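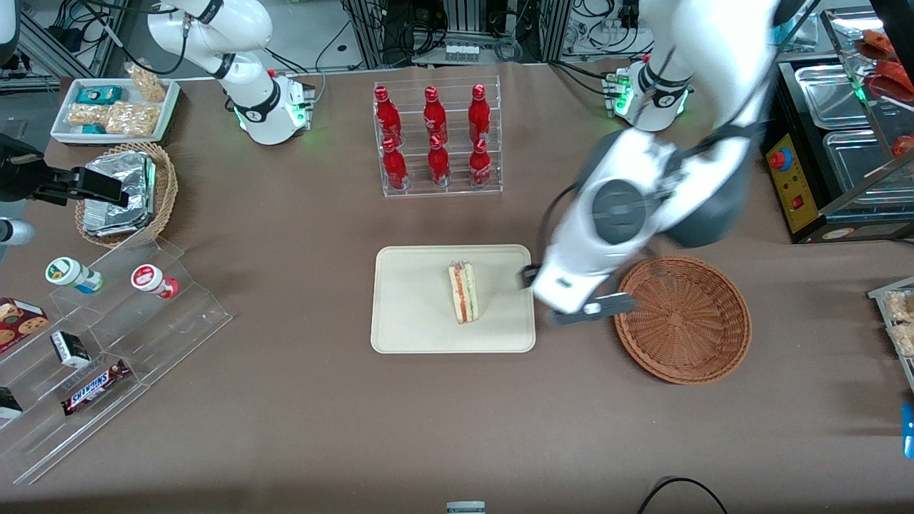 The number Abbas Vahidi had written at the top of the yellow pad was 3000, and he had underlined it so many times over the course of the week that the pen had gone through to the page beneath, where it now underlined nothing at all. Three thousand dollars was what the ferry company had given him for what they called fitting out. The arms themselves were leased, and the lease came out of another budget that belonged to somebody on the second floor in Illard whom he had never met and pictured, for no good reason, as a tall woman with a cold. Everything the arms would touch was his problem.

"You've got the sandwich too near the middle," said his sister Mina, who had come by with soup and stayed, as she generally did, until she had an opinion.

"It's where the hand likes it."

"Does the hand eat it?"

He wrote that down, which surprised her. He wrote down most things that autumn. He had run the snack counter at the Treron landing for longer than he cared to add up, and in all those years he had bought equipment the way his father had bought it, by walking into a shop, knocking on the side of a thing with his knuckles, and asking what they would take for it in cash. Now he had a spreadsheet, and a young man named Coughlan from the supplier who telephoned to ask about the spreadsheet, and who was so polite that Abbas felt bad for him and sometimes made up a question so the boy would have something to answer.

The trouble was the warmer. A person can work with a bad warmer. You learn that the door sticks and you give it your hip, and after a month your hip does it without telling you. But an arm has no hip, as Abbas explained to Coughlan at some length, and so the warmer had to open the same way every time, and the one that did, the Nollar, cost 1460 before shipping. That was nearly half of everything, gone on keeping things hot.

"There is a smaller model," Coughlan had said.

"How small?"

"One tray."

Abbas had thought about the morning boat in November, with the rain coming sideways and the whole line wanting something hot at once, and told him no, thank you, and how was his mother's knee.

Then there were the trays and the racks and the baskets. He had begun with nice baskets, woven ones, because the counter had always had woven baskets and he wanted the regulars to find something they knew when they came in and saw two big white arms where Abbas used to be. The spreadsheet had no column for that. He put it under Other. Mina thought the whole thing could be done with plastic tubs from the dollar store, and she was probably right, and he bought the baskets anyway and told her they had been on sale.

"So what's left?" she asked now, blowing on his soup for him as if he were six.

He turned the pad around. After the warmer there had been the racks and the stands and the baskets, and after those the stock to practice with, because you could not teach a machine to pick up a bottle by describing one – and the long and short of it was that he had 953 dollars and still needed a second set of fingers for the grippers, softer ones, for the bread. The soft fingers were 1000 even. He had asked Coughlan twice whether that was a real price or just a number somebody liked the look of.

"Forty-seven dollars," said Mina. She had always been quicker than him. "You're upset over forty-seven dollars? I'll give it to you. I have it in my coat."

"It can't come out of your coat. It has to come out of the budget."

"Then return the baskets."

He looked over at the table, where the arm had stopped beside the tray with its dark fingers held there, waiting for him to come back and tell it the next thing. He had set that sandwich up on its cut edge himself, the way he had set up sandwiches for half his life, and it had never crossed his mind until this month that there was anything to it. You held the bread a little less tightly than you wanted to. How much was a little? Coughlan needed it in a box on a form.

"I'll call the boy," he said. "Maybe they have a set somebody sent back."

"Call him after the soup."

"He goes home at five."

"So he'll be home. Eat," said Mina, and she moved the pad to the far end of the bench and put the bread down where it had been.

Last updated: 2018-10-26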